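# Wrist-view sim set: what it holds, and what it let us put off buying

A data card that wandered off and became a budget. Read both halves before you ask for a second arm. 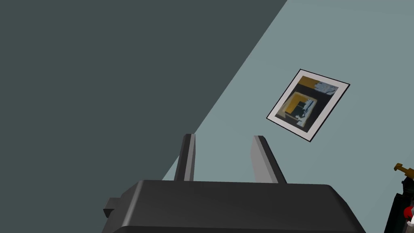 **Feng-yi Kong**
Equipment planning and simulation data, Molleo

## Summary

Molleo wants a two-armed robot. Molleo has wanted one since January, and has the spreadsheet tabs to prove it. Until the purchase order is signed we work in rendered rooms, where grippers are free and delivery is instant.

This folder holds simulated episodes seen from the wrists of the robot. The left wrist view is the one most people open first, and they usually write to me asking why it's full of wall. The camera goes where the wrist goes. When the fingers point up at a picture somebody hung in the virtual room, you get fingers, a picture and a good deal of plain gray shadow.

## Contents

| Item | Amount |
|---|---|
| Episodes | 64 |
| Episodes with left wrist view | 64 |
| Episodes with right wrist view | 51 |
| Room layouts | 11 |

The missing right wrist views were lost to a full disk. A bigger disk is on the shopping list below, near the top, where it should have been all along.

## Intended use

- Checking how much of the view the gripper takes up before we commit to a camera mount
- Trying out training code on small, tidy inputs
- Arguing with purchasing

Please don't use it to predict how a real arm will cope with a real room. The walls have no texture, the shadows have edges you could cut bread with, and nothing in there has ever been dusted.

## What we learned about the mount

The gripper body eats a large share of the bottom of the wrist view. With an open, empty gripper you can see between the fingers well enough. Close it on a box and you mostly own a video of a box.

So the wrist cameras come off the "nice to have" tab and get their own line, with a wide lens and an adjustable bracket. Trollenetti quotes the bracket as an accessory. Prodov includes it and charges for the screws, or that's how I read page two.

## Shopping list, in order of pain

1. **Storage.** See above. I've stopped apologizing for it in meetings.
2. **Two arms, one quote.** Buying the left now and the right "next cycle" means paying for install twice. We have done this before with shelving.
3. **Grippers.** Parallel, two-finger, same model on both sides. One spare set of fingers per arm, please – they go missing like pens.
4. **Wrist cameras and brackets.** Ask each vendor for the view with the gripper mounted. The bare camera view looks lovely and tells you nothing.
5. **Lighting.** The sim has hard shadows and so, in late afternoon, does our lab. Blinds count as robot equipment for this purpose and I will defend that.
6. **Installation and training.** Đinh will do both, and is the only vendor whose quote mentions the freight elevator.

Hold back 11 percent for cables. I used to hold back less.

## Before you sign anything

- [ ] Floor load checked for both arms and the table
- [ ] Power at the bench, on its own circuit
- [ ] Written lead time for spare fingers
- [ ] Export format for wrist video confirmed, with a sample file that opens
- [x] Name for the robot (this took longer than the floor load will)

## Known gaps

Most layouts are sparsely furnished. A framed abstract print does a lot of the decorating. Lighting is fixed within an episode. There are no people, pets or visiting executives, and the second item on that list is the only one I miss.

Episode notes are in my own shorthand. "LW ok" means the left wrist video plays from start to finish. It says nothing about whether you'll enjoy it.

## Changes

The next release will aim for 100 episodes, all with both wrist views, if item 1 is approved. Corrections go in the issues tab. Vendor brochures go in the tray outside my office, where the pile is already level with the stapler.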